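Can the machines do the chores yet?

Posted 11 May 2020 by Hywel Pumphrey

A reader asked after my last post whether I still hold that general-purpose robots are further from the kitchen than the press releases suggest. I do, though I have moved a little on the shop floor side, and the notes below are an attempt to say where and by how much.

For anyone new to this blog: I spent most of my working life specifying conveyors and packing lines, first at Trekberg and later on contract. I have no stake in any robot firm. I do have a bench in the garage at Clovuvcombe, a second-hand arm with a reach of 400 mm and a long list of jobs it cannot do.

The usual way to rank household and factory tasks is by how heavy or how dull they are. Neither tells you much. The measure I find useful is how much the object changes while you are handling it. A tin of beans is the same shape at the end of a lift as it was at the start. A duvet cover is a different shape every tenth of a second. Between the two sits a large class of work which looks rigid and is treated as rigid in the planning software, but which bends, flexes, sticks or drags just enough to spoil the plan. Sheet goods are in that class. So are carrier bags, full bin liners, drawer fronts on worn runners and anything with a lead attached to it.

Take sheets first. A panel held by one edge droops. Held by two edges by two arms it becomes a closed loop: arm, panel, arm, floor. Any disagreement between the arms over where the panel is goes straight into the panel as load, or into the grips as slip. People solve this without thinking by letting their wrists go soft. A position-controlled arm has no soft wrist unless somebody has given it one, with force sensing and a control loop quick enough to use it. That costs money, and the tuning takes longer than the buying.

Then there is clearance. Small parts fixed to a flat surface – clips, brackets, cable guides – are often fixed close together for good reasons of their own, and an arm with a fat rounded end has to get in beside them. A human fingertip is a very slim tool by comparison. It also bends, and it reports back.

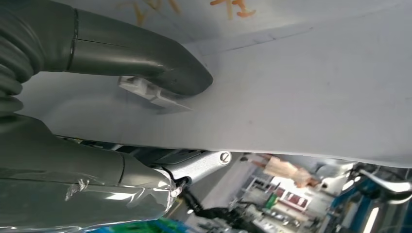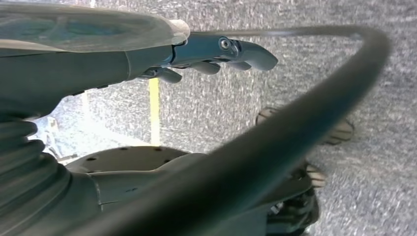

Arms, a white panel with a clip on it, and hands with fingers.

Cables deserve a section to themselves. Every moving joint with something powered beyond it needs a wire past it, and there are only two choices, inside or outside. Inside is tidy and a misery to repair. Outside is cheap and quick, and the loop has to be long enough for the furthest reach, so at every shorter reach there is slack hanging in the work area. The planner does not normally know the slack is there. It knows the arm links as solid shapes and checks those against each other. I have lost two connectors on my own bench this way, both during moves that the simulation had passed as clear.

Covers are the same trade in another form. Bellows keep dust and fingers out of a joint and take up room when compressed. Plastic sheeting is what most of us use in practice. It does the job until it rides up into something, and then it is a maintenance item.

Hands or grippers? My view has not changed. For one part, repeated, a two-jaw gripper with shaped pads will beat a fingered hand on price, speed and hours between failures. The case for fingers is variety. If the job list includes a door handle, a sponge, a screwdriver and a plate, then changing jaws for each is absurd and a hand starts to earn its keep. The home is all variety, so it will need something like a hand. It is also the place least able to pay for one or to look after it.

Some figures from my own bench, for what they are worth. I ran 2000 cycles of picking a plastic clip from a tray and pressing it onto a flat board. The board was clamped, the tray was indexed and the lighting was fixed. The arm managed it well enough that I went indoors and had my tea. I then took the clamp off and rested the board on foam, so that it gave a few millimetres when pressed. I stopped that run after 10 cycles. Nothing else had been altered.

I sent the results to a former colleague at Zosance, where they fit trim panels by hand. Her reply was that a new starter takes a morning to learn the same job with the panel loose, and gets faster for the following fortnight. That is the number to beat, and it includes picking up dropped clips from the floor.

So, by task, as I would put it today:

Moving rigid boxes of known size: done, and has been for years.

Fastening small parts to a clamped surface: done, if the volume pays for the fixture.

The same with the surface held by a second arm: possible, slow, and needs an engineer nearby.

Loading a dishwasher: I would believe a short run with known crockery. I would not believe a week of it in a family kitchen.

Folding laundry: no.

Changing a bed: no, and I would not care to guess a date.

Where I have moved is the third line. Two years ago I would have put it with the laundry. Force sensing has become cheaper, and the software for sharing a load between arms is now something a small firm can get going without writing all of it from nothing. I had expected that to take a good deal longer.

Next I intend to repeat the foam test with a compliant mount behind the tool, made from rubber bushes bought at the motor factors by the Park. If it gets past 400 cycles I will write it up, with drawings. The comments are open, and I would particularly like to hear from anyone who has routed a cable past a wrist joint and not had to do it again within the year.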